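The Coffee Shift
By Corina Oprea
Sep 24, 2021

The robotics club spent its first 21 meetings of the year on one chore: getting a simulated two-armed robot to handle a red mug at a coffee machine.

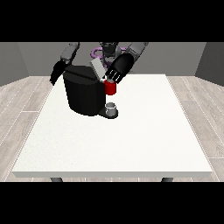

Practice before parts

Mỹ Đặng wrote most of the code for the right arm. The club calls the program Mimley and has logged 2,000 runs. "The grip was easy," she says. "Letting go took us until April."

Demyd Dmytriv keeps the list of failures – 200 at last check, most of them dropped mugs. Three members now want to start on the left arm.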